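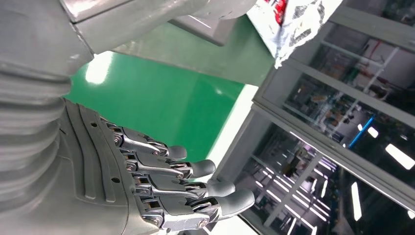
Wrist camera view: four-finger hand near the glass panels, white bag hanging to the right.

Subject: Re: [okoth-cell] Clearance rule for hands near glass
Date: 28 December 2020

Hello all,

On the Okoth list, somebody wrote:
> The Stiko sheet says 15 mm from any glass panel.
> Is this measured from the knuckles or from the
> fingertips? Our check at Dimby used the knuckles.

From the fingertips, please. Our sheet from July was not clear here, and I am sorry for it. In the picture the lowest finger reaches furthest toward the glass, so in a pose like this you measure from its rubber cap. If the hand closes during the move, measure again with the fingers fully open – the larger value of reach is the one to write down.

Two more points for section 8:

1. Soft items such as bags should be taken out of the reach area before the first slow run. The present text speaks only of tools and cables.

2. Check the hex bolts at the knuckles before each shift. Sinance asks for this weekly, but I would keep our stricter rule.

I will put the new wording in ticket 394. Comments are welcome there until January 13.

Best regards,
the maintainer of the cell rules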